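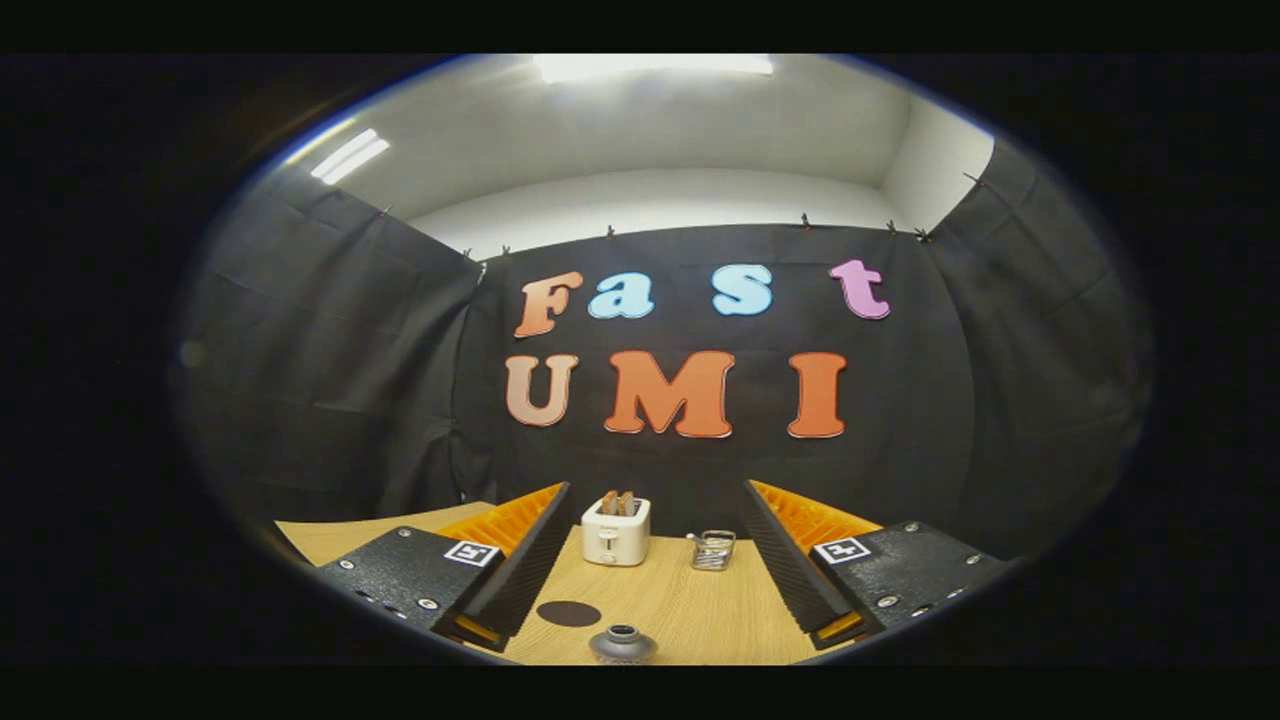
Fig. 1. A room lined with black curtains on three sides, under ceiling lighting.

Room Acoustics for Small Theaters
Handout 2: Absorption, curtains and the reverberation time
Course leader: Mechthild Hollenstein

Please read this handout before the Monday session and bring a calculator. The first handout explained how sound travels and why it becomes weaker with distance. Now we look at what happens when the sound meets a surface.

1. Three things a surface can do

When a sound wave reaches a wall, a part of its energy goes back into the room. This is reflection. Another part is changed into a very small amount of heat inside the material. This is absorption. The rest passes through the wall and may disturb the people on the other side. This is transmission.

For the listener inside the room, the last two have the same effect: the sound does not come back. For this reason an open window is counted as a perfect absorber, although it absorbs nothing. Many students find this strange at first. Please accept it as a rule of the calculation.

2. The absorption coefficient

The absorption coefficient is written with the Greek letter alpha. It has a value between 0 and 1. A surface with alpha = 0.02 sends back nearly all of the sound. A surface with alpha = 0.99 sends back nearly nothing; we can say that it absorbs 99 percent.

The coefficient is different for each frequency. A table of materials usually gives it for six octave bands, from 125 Hz to 4000 Hz. A material without a frequency beside its number is not described well enough, and you should ask the supplier for the full table.

3. Curtains

Fabric is a porous absorber. The air moves in and out between the threads, and the friction takes energy from the sound. Porous absorbers work best where the air moves fastest, and directly at a hard wall the air can hardly move at all. From this we get the following practical points:

A heavy curtain absorbs more than a light one, if air can still pass through it. Test this by holding the cloth to your mouth and breathing through it.

A curtain hung in folds absorbs more than the same curtain pulled flat. The usual advice is to buy twice the width of the wall.

A curtain with an air space behind it works at lower frequencies than a curtain touching the wall. For a frequency of 1000 Hz, a quarter of the wavelength is between 8 and 9 cm. For 125 Hz it is almost 70 cm, and few small theaters can give away so much floor.

The color has no influence on the sound. Black is chosen for the stage lighting.

The result is that a room with many curtains and no other treatment can become dull and "boomy" at the same time. The high frequencies are gone, and the low ones are still there. Speech loses its consonants. Deirdre Hennessy will speak more about this in the session on voices.

4. Sabine's formula

The reverberation time, T, is the time that a sound needs to become 60 dB weaker after the source has stopped. In metric units:

T = 0.161 x V / A

V is the volume of the room in cubic meters. A is the total absorption in square meters. To find A, multiply the area of every surface by its coefficient and add the results.

The formula supposes that the sound is spread evenly in the room. If nearly all the absorption is on the walls and the ceiling is hard, this is not true, and the measured time is often longer than the calculated one.

5. Worked calculation: the rehearsal room in Kernirdale

The volume is 200 cubic meters. Before treatment, the total absorption at 1000 Hz was 20 square meters.

T = 0.161 x 200 / 20 = 1.61 seconds

This is too long for speech. The theater then hung 62 square meters of folded curtain, with a coefficient of 0.55 at 1000 Hz. The painted wall behind it had a coefficient of 0.02, so each square meter of curtain gives a gain of 0.53.

Gain = 62 x 0.53 = 32.9 square meters
New A = 20 + 32.9 = 52.9 square meters
T = 0.161 x 200 / 52.9 = 0.61 seconds

For spoken theater in a room of this size, this is a good value. At 125 Hz the same curtain has a coefficient of only 0.10. Repeat the calculation for this band, using 18 square meters for the untreated room and 0.02 again for the wall. Compare your two results and write a short comment.

6. Common mistakes

Forgetting to subtract the surface that the curtain covers. In the calculation above the difference is small, but over a wooden panel it can be large.

Confusing absorption with sound insulation. A curtain will not stop the noise of the street. For this you need mass and closed gaps, see Handout 4.

Leaving out the audience. Each seated person adds absorption, and a room which is pleasant when empty may be too dry when it is full.

7. For the next session

Finish the 125 Hz calculation. Read the chapter on panel absorbers in the course book, as far as the section on the Mondcombe hall. Ciarán Brennan will bring the sound level meter, and we will measure in the small studio in groups of 2. Please wear quiet shoes. If you cannot attend, write to Teresa Ó Néill before noon, so that she can arrange the groups again.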